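The wasps in the loft

A nest in the roof is usually found in September, when it is already near the end of its life.

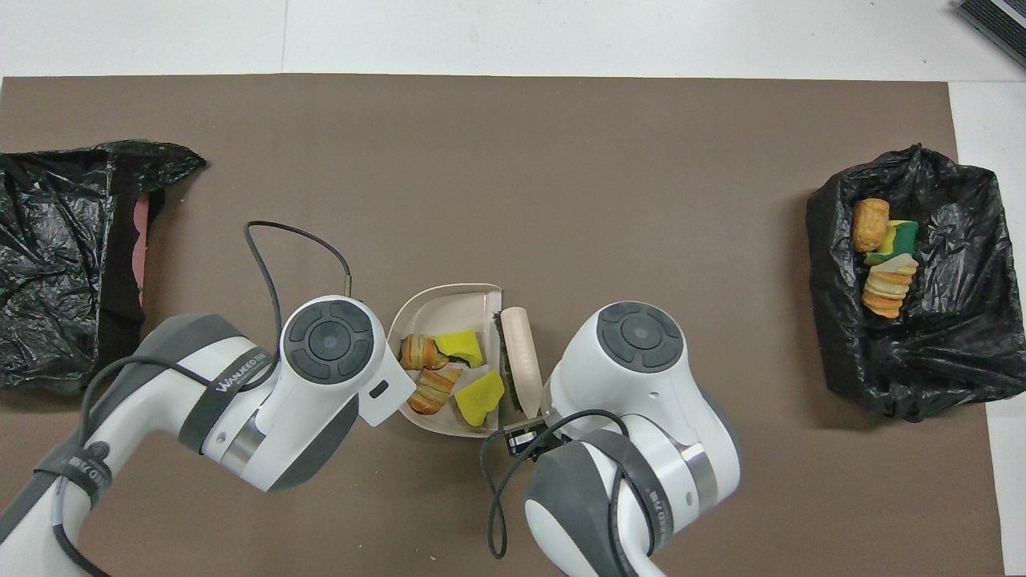
Two black plastic bags and a cream dustpan on a brown mat.

Špela Delić heard hers before she saw it. There was a faint crackling above the spare bedroom ceiling, a bit like someone folding paper, and it went on until dark. When she put her head through the hatch there was a grey ball the size of a football fixed to a rafter.

The common wasp builds with chewed wood. A queen starts alone in spring, scraping fibres from fence posts and sheds and mixing them with saliva. Her first cells hold only a few eggs. Once those workers hatch they take over the building and the hunting, and she stays inside to lay.

Ilir Softić has dealt with nests around Dornatberg for 20 years. He once cut open an old one from a barn and counted the cells, which came to 3,091. Most of the calls he takes are about nests that could be left alone.

"If it's at the far end of the garden and you don't walk past it, leave it," he says. "They'll be gone after the frosts."

For most of the summer the workers catch flies, aphids and caterpillars to feed the grubs. The grubs give back a sweet liquid in return. By late summer there are fewer grubs to feed, so the adults go looking for sugar elsewhere. They find it in windfall plums, open bins and glasses of cider.

Bujar and Kastriot Hoxha keep 30 apple trees on the slope below the town. They pick up fallen fruit every morning before eight, when the wasps are still slow, and tip it into a lidded bin.

A nest over a doorway or close to a bedroom is a different matter, and so is any nest in a house where someone is allergic to stings. Do not block the entrance hole. The wasps will look for another way out, and that may be through the plasterboard.

Old nests are not used again. Delić left hers until January, then lifted it down in one piece. It weighed almost nothing and is now on a shelf in the porch.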